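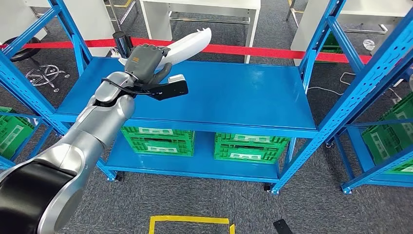 Figure 4. Hand holding a long curved part over the top shelf of a blue rack, green crates on the lower shelf.

4.3 Placing long parts on an open shelf

This section applies to the Cladiment arm with the five-finger hand and Prerent software installed. Complete the joint check in 4.2 first.

1. Park the rack at its floor marking and lock the casters.
2. Clear the top shelf. Crates stay on the lower level.
3. In Prerent, open Tasks and select Place, Long Part.
4. Set the approach height to 200 mm and the arm speed to 20 percent.
5. Hand the part to the robot and press Close. Wait for the grip indicator to turn steady.
6. Press Run. The arm lowers the part and the fingers open.
7. Check that no part of the load overhangs the shelf.

If code 377 appears, the grip was lost or never confirmed. Press Stop, remove the part by hand and repeat from step 5.

CAUTION: Stay outside the barrier while the arm is powered. Step 5 is the only exception — the arm must be in Hold.

NOTE: Placing a single rigid part on a clear shelf is supported for unattended use after 988 logged cycles on your own site. Sorting mixed crates, folding cloth and putting away dishes are not. These tasks run in trial mode only, and an operator must stay at the stop button. Plan staffing as if a person will finish the job.

For crate handling, see 4.4.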